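Vidbridge Wool Felt, Mid Gray, by the Yard

Hamish Katene, Vidbridge Cloth & Notions

142 in stock on the bolt (yards, I mean, and I'll update it when I cut)

Okay, so this is the felt I get the most email about, and I've finally rewritten the page so it answers the things you all keep asking me. Grab a coffee, it's a long one!

I started carrying the mid gray because I wanted it for myself. I'd been making slippers out of an old blanket (don't, they bag out at the toe by March) and I wanted something with body that I could still push a needle through without a thimble. The mill in Culon sent me a stack of swatches and I picked this one in about ten seconds. It's 90 percent wool with a bit of viscose in there to keep the price sane, and it comes 36 inches wide. I've tried the pure wool from the same mill and it's lovely, but it costs nearly double and for a tote bag or a phone sleeve I really can't feel the difference.

The color is a true middle gray, a little heathered, leaning warm in daylight and cooler under a kitchen bulb. If you're matching it to something you bought from me last year, please order a swatch first. Dye lots wander. I had one customer sew half a wall hanging from one lot and half from the next, and she was very nice about it, but I felt awful.

What I use it for

Slippers, obviously. Also coasters, pincushions, drawer liners, the pads under chair legs, and a banjo case lining that took me an entire winter. It's great for appliqué because the edge doesn't ravel the way woven cloth does, though if you tug at a cut edge you'll get some fuzz and little wisps. Trim them off with small scissors and leave it alone. I wouldn't use it for a skirt, it's too stiff, and I wouldn't use it for baby toys because I haven't had it tested for that.

Cutting and sewing

A rotary cutter with a fresh blade is your best friend. I use the Ruddock 45 mm and go over the line once, firmly, with a steel ruler. Scissors work fine too but go for long blades, short snips leave you with a stepped edge and you'll be annoyed every time you look at it. Chalk marks brush off nicely. The blue washable pens do NOT come out well, so please test on a scrap (ask me about the banjo case).

On the machine I use a size 90 needle and a stitch length of 3.5. Ease off the presser foot pressure if you can. Two layers are no trouble on my ordinary domestic machine, three layers it starts to grumble, and four I do by hand with waxed thread. Clips beat pins here, pins leave the layers bowed.

Pressing and washing

Steam and a pressing cloth, wool setting, and lift the iron up and down instead of sliding it. You can get a really crisp fold if you let it cool under a heavy book. For washing, cool water by hand, a splash of Odesik wool soap, roll it in a towel and dry it flat. It shrinks a little the first time, so if you're making something that'll get washed, wash the felt before you cut. Never the dryer. I mean it!

Ordering

Minimum cut is half a yard. Order several yards and you'll get one continuous piece. Bigger than 5 yards, drop me a note first so I can check there isn't a join in the bolt. Orders in before 2 in the afternoon usually go out the same day, rolled on a tube so it doesn't get a crease down the middle. Swatches are free, I just ask you to cover the stamp.

Cut felt can't come back to me unless there's a fault in it, so do get the swatch if you're on the fence. If you find a thin patch or a slub that bothers you, send me a photo and I'll cut you another length.

We've now sent out 1,036 orders of this gray, and it's over half of all the felt I sell. The charcoal and the oatmeal are on their own pages, and the moss green is coming back as soon as the mill gets to it.
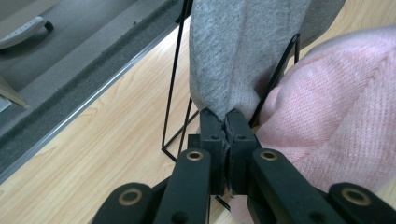
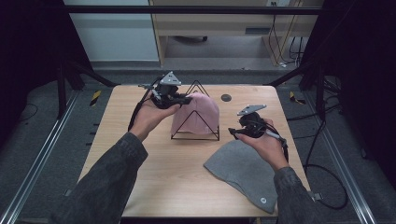 Gray felt-like fabric, pinched up close in the first picture and on a light wood-grain tabletop in the second.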